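Pre-run checks, sim table, Skistell build

Right, I've gone through the list again before we start collecting, and my comments are next to each line.

Joint limits: OK. Both arms.
Gripper opens fully: OK, though I'd like it slower.
Fingertip clearance over the table: CHECK. Too tight for me!
Evening lighting preset: OK (gloomy, but we want some dark examples).
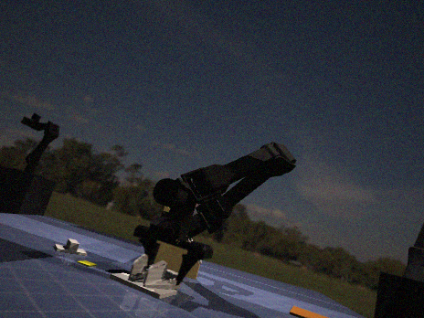
Pornurberg, February 2018

Loose parts reset between runs: FAIL, 2 out of 41 trial runs. Jong-dae Tak is on it.
Failed grasps saved too: OK. Please don't bin them, the learner needs them.
Stop key: OK.

We want 4,000 runs, so shout early if anything drifts.

Filed under: Robots & Learning

Related
Baudry gripper checks
Naming your Elto log files

Contact | © Skistell | Back to top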